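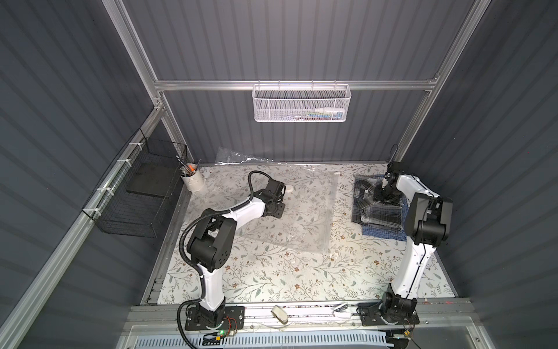

Vacuum storage bags, part one. October 10, 2021. Flannel shirts go away for the warm months, so I am packing them flat and writing down the method before I forget it again.

Work surface first. Mine is covered in white contact paper with a leaf and flower print. It wipes clean and the film slides on it, which matters more than the colour. Grit under a bag makes pinholes. Wipe the surface, then wipe the outside of the bag.

Bag size: 80 by 54 cm. The brand is Folleo, bought in July. Clear film, zip along one short side, one round valve. I have tried the Kairys ones and the zip track was too shallow for my liking.

Folding. Buttons done up, sleeves across the back, shirt folded to a tall rectangle. Keep the collar up near the top so the size label can be read through the plastic. Saves opening the bag to find out whose it is.

Keep the valve clear of buttons. A soft, flat layer of cloth beneath it is fine. A button will hold the valve plate off its seat and you will have a slow leak by morning.
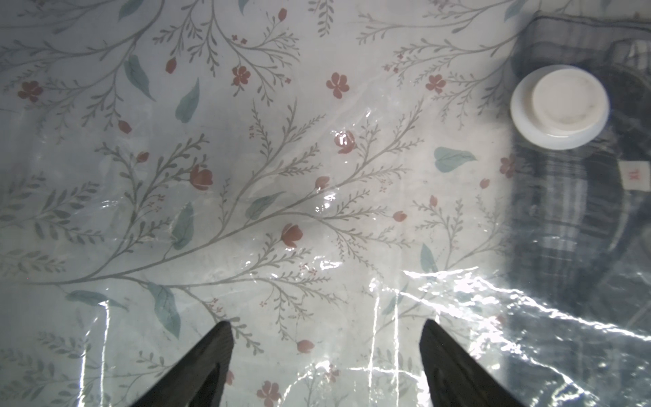
Muthoni Makori: Do you leave the cap on while the air is coming out? Mine went soft again within 12 hours and I can't tell if it's the valve or the zip.

Cap off for the vacuum, back on straight after, firm quarter turn. To separate the two faults, press along the zip twice with a thumb, re-evacuate, and lay the bag valve side up. If it still goes soft, unscrew the cap and check the rubber disc for lint. A dry cotton bud will lift it.

Don't chase a perfectly smooth bag. Creases in the film are normal. A ridge running across the zip is a problem, so flatten that one before closing.

Stop the vacuum when the film grips the cloth. Pulling harder sets the creases into the collar, and flannel takes a hot iron to recover.

Next post: labels, and which shelf.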